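### 4.3 Checking the camera views in the simulated cell

Do this check after loading the Gristport table layout in Plernunau, and again whenever a camera mount has been edited. The arm must be in simulation mode.
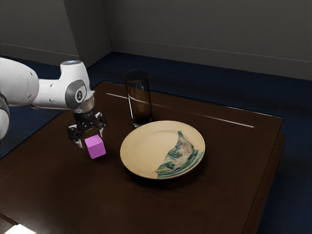
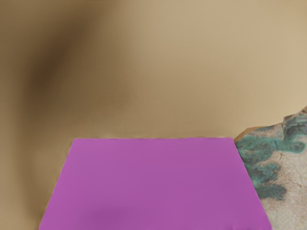 *Simulated views. First: arm, gripper and pink cube with the wider table. Second: a close view dominated by a magenta surface.*

1. Open the Cumier panel and select **Views**.
2. Set the jog speed to 20 per cent.
3. Jog the gripper until it is above the cube, with the fingers open and one on each side.
4. Stop the arm and wait 3 seconds for both views to refresh.
5. Compare the wide view with the arm position shown in the panel. If the joint values match but the view does not, reload the layout.
6. Switch to the close view. Soft shadows and slight blur at edges are normal at short range.
7. Press **Store** to save the pair in slot 8.

**Note:** The close view may leave out the fingers altogether. Judge finger clearance from the wide view.

**Caution:** Do not copy a stored position to the real arm until the tool offset has been checked - see section 4.5.

If either view stays blank, restart the Kerekes render service and repeat from step 1. Error 47 means the camera mount has no parent link. Assign one under **Mounts**, then save the layout.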